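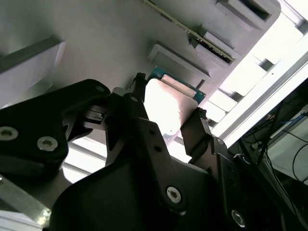 Vostside Reuse Service has revised its guidance for residents who wish to hand in unwanted household goods. The new guidance applies to all three of our drop-off points and replaces the leaflet sent out with last year's bin calendar. We will set out the main changes in this thread. The first concerns personal information. A 2.5-inch storage drive is small enough to overlook inside an old computer, yet it may hold years of letters, photographs and bank statements. Please copy anything you wish to keep, and erase the rest, before you come to the counter.

Last year residents handed in 3,620 items. Of these, 1,469 went to new households through the shop on Gajdoš Street, and the remainder were passed on to other organisations, taken apart for materials or sent for disposal. The full breakdown is in the annual report, a paper copy of which is kept at each drop-off point.

Furniture. Sofas, armchairs and mattresses must carry a fire safety label. Staff are not able to accept an item without one, whatever its condition. The label on a sofa is normally found under the seat cushions or on the underside of the frame. Please check before arranging transport — we turn away a great many otherwise sound items at the gate.

Flat-pack furniture is welcome if it is still assembled, or if it has been taken down with all its fittings kept in a bag. Please tape the bag to the largest panel.

Clothing and household textiles. These are collected on our behalf by Brastex, whose grey banks now stand at the Gajdoš Street entrance and outside the Lenum Centre. Clean and dry items only, please, with shoes tied together in pairs. Duvets and pillows should not be placed in the banks. They can be handed in at the counter if they are in their original packaging.

Curtains are in steady demand. If you know the drop and the width, please pin a note of the measurements to the heading tape.

Kitchen goods. We accept pans, crockery, cutlery and baking tins. We do not accept knives with a blade longer than that of a table knife. Glass lids should be wrapped in newspaper and marked GLASS on the outside.

Books. The shop has reached the limit of its shelving and will take no more than one box per household per visit until further notice. Encyclopaedias, telephone directories and bound magazines cannot be accepted. Children's books are exempt from the limit. 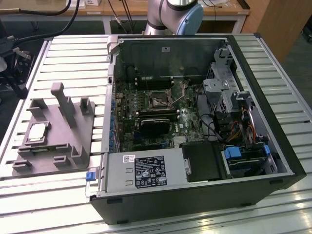 Guidance page last changed: March

Electrical goods. Every item with a plug is tested before it goes on sale. Testing takes up to ten working days, and we regret that donors cannot be told the result for individual items. Please bring the power lead with the item wherever possible. A lead that has been cut will be treated as a sign that the item is intended for scrap.

Desktop computers may be handed in with or without a processor, memory or drive. An incomplete machine will not be sold as a working computer, though its case and remaining parts may still be of use. Please tell the member of staff at the counter if you know that something has been removed, so that it can be written on the ticket.

Monitors and televisions must have an intact screen. Printers are no longer accepted at Lenum, where storage is limited, and should be taken to Gajdoš Street. Ink cartridges go in the box by the door at either site.

Fridges and freezers. Please empty and defrost these at least a day beforehand and leave the door ajar. They must be kept upright on the journey. An appointment is required for both, and can be made by telephone or at any counter.

Larger items can be collected from your home. The collection service covers all addresses within the Vostside boundary and is free to households receiving certain benefits. Last year it made 189 collections from upper-floor flats without a lift, and we ask residents in such buildings to mention the stairs when booking. A second member of the crew can then be sent.

The crew will not disconnect cookers, washing machines or dishwashers. Gas appliances must be disconnected by a qualified engineer, and the crew will ask to see the paperwork.

Opening times. From the start of April all drop-off points will open at 8.30 am and close to vehicles at 4.15 pm. Visitors on foot or by bicycle may use the side gate at Gajdoš Street until 5 pm. Vans and trailers will continue to need a permit, which is free to residents and allows 12 visits a year.

Goods must not be left outside the gates when a site is closed. Items left overnight are often damaged by rain and then have to be thrown away at public expense — this applies equally to bags placed beside a full textile bank. If a bank is full, please report it using the number on its front panel.

The hardship fund. Households moving into a first tenancy can apply for basic furniture and kitchen goods at no charge. The fund will support awards up to a total value of 1,000 shop credits this quarter. Applications are made through a housing officer or support worker and are normally decided within five working days. Goods supplied under the fund carry the same 28-day exchange period as goods bought in the shop.

Residents who need this guidance in large print, in Easy Read or in another language may ask at any counter or reply to this thread. Replies are read between 9 am and 4 pm. Please do not post your address or telephone number in a public reply; a member of staff will send you a private message if those details are needed.

The list of accepted items will next be reviewed in September. Comments on the present list can be left in the box at each site until the end of August.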